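Notes for the shop night talk, 7/26/18
Speaker: Valquíria Toledo
Slot: 14 minutes, questions after

Opening

Say hello and thank Adalberto Rezende for the bench time. He cut most of the parts. I did the assembly and the wiring.

The project is called Plarna. It is a pair of hand-held grippers, built in a shared workshop. You squeeze, the fingers close, and the cameras record what the fingers are doing. We chose socks as the test job. They are cheap, they are soft, and they never lie the same way twice.

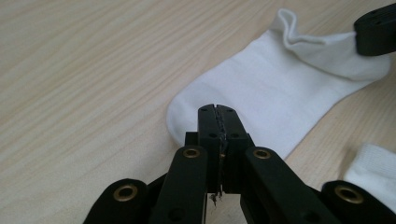
Fingers and pads

Start with the links. They are flat black plates, and the joints have brass eyelets in them. The first set had bare holes and got sloppy after 50 squeezes. Adalberto found the eyelets in a drawer of leftover hardware from Guimarães and we never went back.

Then the pads. Bare fingertips slide on knit fabric, so there is a strip of rough material on the inside faces. It frays. I trim the threads when I remember to. If someone asks for a better pad, say we are open to ideas - we have tried two kinds of rubber and both pulled the sock along with them.

Mention the cost here: 800 for the pair, cables included, cameras not.

Using two at once

One gripper holds the toe end down while the other pinches near the heel. 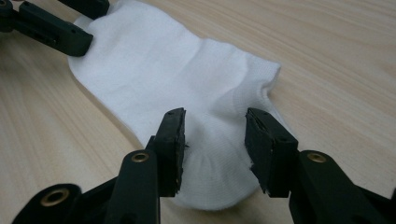

The common mistake is to pinch too deep. You get a big fold between the pads and the rest of the sock comes up off the table with it. Take less fabric and keep the other hand still. New people need a few tries before the second hand stops following the first.

We have 141 recordings so far. Pause here and ask who has folded laundry with pliers.

Next step is the stretch. Pick up both ends, pull until the sock is straight, set it down. Go slowly, and watch that the cables stay clear of your wrists.

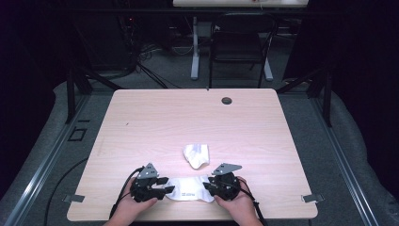 Still to do

Shorter cables. A lighter top plate. Adalberto wants to redo the links in December with the Varkano cutter, if it is running by then.

Leave the parts list on the front table. Take questions.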